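Brunner white work table, large size: review after one spring and summer

Reviewed by Vilja Kuusisto
18th October

I bought the Brunner table in April to replace two old desks pushed together. I use it for sorting, packing and checking small electronics before they go out to buyers, so the top gets a lot of traffic from boxes, tape and small tools. It cost 200 dollars from Warkico, plus 30 for delivery.

Assembly

The top comes in one piece and the legs bolt on from below. It took me an hour and a half with the supplied hex key. The instructions are drawings only, and step 3 shows the bracket the wrong way around. Look at the bolt holes and you will see which way it goes. Get a second person to help you turn it over. Akash Bisht from the unit next door took the other end of mine.

The surface

White was the right choice for this kind of work. Dark items stand out well on it, and I lose fewer screws and SIM trays than I did on the old brown desks. The finish is smooth enough to slide a box across without lifting it. Pencil and tape residue come off with a damp cloth. Ballpoint needs rubbing alcohol. I have one scratch near the left end from a box knife, which was my mistake, and it shows gray in some light.

Glare can be a nuisance. With a lamp directly overhead I had to move it back to see small print on labels.

Size and stability

The top is deep enough to keep stock at the back and still have room to open things in front. Phone boxes are a good test, as the lid and base both need space and the lids tend to be tight. I can leave several open at once without stacking them. 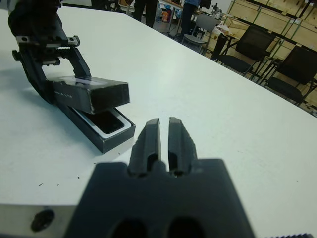 Black phone box on the white top, lid tilted over the base and the phone inside.

There is a slight wobble if you lean on one corner. Tightening the leg bolts again after three weeks helped, but did not remove it completely. The Curkivier bench I tried first was steadier and also much heavier, and it would not fit through my door.

Would I buy it again?

Yes, at this price. I would order the adjustable feet at the same time, because my floor is uneven and they ship separately. If you plan to hammer or clamp things, look at something heavier.

Rating: 4 out of 5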